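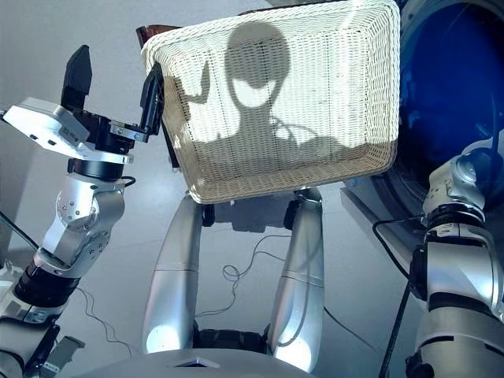 Off-white wicker basket with rounded corners and a rolled rim.

The Thursday Wedding

By Liam Pilkington
Jul 25, 2024

When Dana and Marcus started calling venues last October, they had one fixed point, which was the guest list. They wanted 40 people, no more, and they wanted to feed them well. Everything else could move. By the third phone call they had worked out that the easiest thing to move was the day.

They were married on a Thursday in June at Grekari, a former boat shed on the harbor at Funport. The ceremony was at four in the afternoon. Dinner was over by nine, the last guests left at eleven, and the couple had the whole building to themselves on Friday morning to pack up.

"My mother asked who gets married on a Thursday," Dana told me. "Then she looked at the quote and stopped asking."

The quote is where most of these conversations begin. Grekari charges $1179 for a Thursday between May and September, with tables, chairs and linens included. Saturdays in the same months cost a good deal more and come with a minimum spend at the bar. The shed books its Saturdays more than a year out. When I visited in early July there were still open Thursdays in August.

I spent part of this summer talking to couples who had picked a weekday and to the people who work for them. Some had done it for the money. Others had done it for a photographer or a band they could not get on a weekend. One couple had done it so that an uncle who drives a truck on Saturdays could come. Almost all of them had the same worries beforehand, and some of the worries were fair.

Who will come

The first worry is guests. People have jobs, and kids have school. A Thursday wedding asks for at least one day off, and two or three if there is travel involved.

Zukia, a small planning office two streets back from the harbor, handles a lot of the weekday bookings in Funport. The planners there tell couples to send a save-the-date at least eight months ahead and to put the day of the week in large type. It sounds obvious, but guests read a date, assume it is a Saturday, and find out when they go to book a hotel.

They also tell couples to expect more people to decline. Close family will come whatever the day is. Coworkers and old college friends are less certain. If your list is long and you would be hurt by the gaps, pick another day. If your list was already short, you may not notice much difference.

Dana and Marcus invited 43 and had three say no. Another bride I spoke with, Priya, invited far more to a Tuesday in May and lost close to a third of them. She was upset for a week or so. She says now that the dinner was better for it, although she still wishes her roommate from college had been there.

Evening guests are a separate question. Some couples invite a wider group to come after work for the dancing. That can be good, but be clear about food. A person who has come straight from the office at seven will be hungry, and a slice of cake will not do it.

What it saves and what it doesn't

The room is the big saving. After that it gets patchy.

Musicians will often take less on a weekday, especially if they live close by and can be home by midnight. Florists mostly charge the same, as the flowers cost what they cost. Caterers vary. Some have a weekday menu at a lower price, and some have to pay staff extra to come in. Ask before you assume.

Chauvin, the bakery on Mill Street, does not change its prices by the day, but it does deliver free Monday through Thursday. Its three-tier lemon cake was $778 when Dana ordered hers, and the van would have added to that on a weekend. Friday deliveries can be had for a fee, if you book early.

Hair and makeup can be harder to get than you would think. Many stylists keep a regular salon schedule during the week and are not free until evening. Priya ended up doing her own makeup – she had planned to anyway, but she had also planned to change her mind.

Officiants are a mixed case too. The county clerk's office is open on weekdays, which helps if you want a civil ceremony. A minister may well have a free afternoon. A friend who got ordained online will need to take the day off like everyone else.

Dana and Marcus put their total saving at a little over $1000, after paying for two hotel rooms for relatives who could not drive home that night. They spent it on oysters.

How the day runs

A weekday wedding tends to start later and finish earlier. Noise rules in Funport stop amplified music at ten from Sunday through Thursday, and Grekari is strict about it. The band at Dana's wedding played two sets and then the guests stood outside and talked. There was a slow walk down to the end of the pier. Her grandfather, who is usually in bed before the dancing, saw all of it.

Traffic deserves some thought. On a Saturday the road into Funport is full of beach cars until noon and then quiet. On a Thursday it is full from four-thirty to six. Couples who plan a ceremony at five can end up with half their guests on the bridge. Start at four or wait until six-thirty.

Deliveries are easier. Stores are open, and if the wrong napkins turn up there is somebody to call. Parking around the harbor is free on weekdays after five, and paid before, so put a line about it on the invitation.

Then there is the next day. Some guests will go back to work on Friday and be a little slow. Others will take the long weekend. Dana and Marcus held a breakfast at ten on Friday for whoever was still in town, expecting six or seven people, and had to send out for more bagels.

Grekari opens its books for next summer on the first of October. Thursdays and Fridays are listed separately from weekends, and the office takes calls after noon.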